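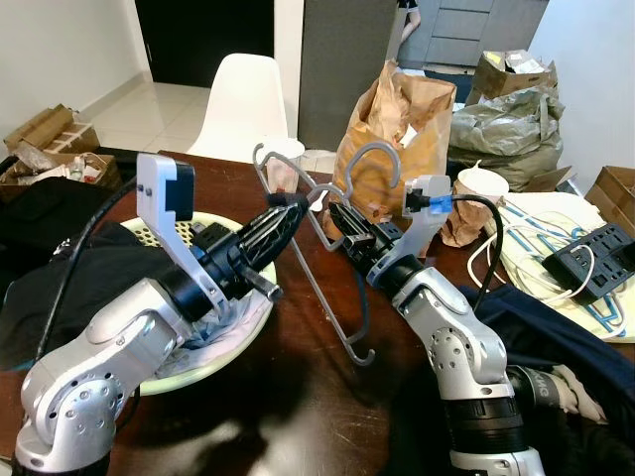

Ticket 948: hanger handoff keeps stalling
Site: Flotstead laundry
Opened by: Bontu Birhane
Date: 6 Jan 2021

Hi again! So the two arms both get hold of the hanger fine, and then they just sit there, each waiting for the other one to let go. I restarted Gezer (the control software) and got 20 good handoffs in a row, then it froze again right before lunch. I used to hang everything myself, and now I mostly babysit handoffs and do the collars, so a freeze means the folding side goes quiet too.

Update, Niilo Nurmi, Katport support
Try raising the release delay to 400 ms on the left arm only, and leave the grip force alone please!

Update, Bontu
Did that, and it's been going all afternoon (two little pauses, both cleared by themselves). The folding crew wants to know if they can get a pause button on their side. Can you leave this open till I've asked the night shift?

Status: waiting on customer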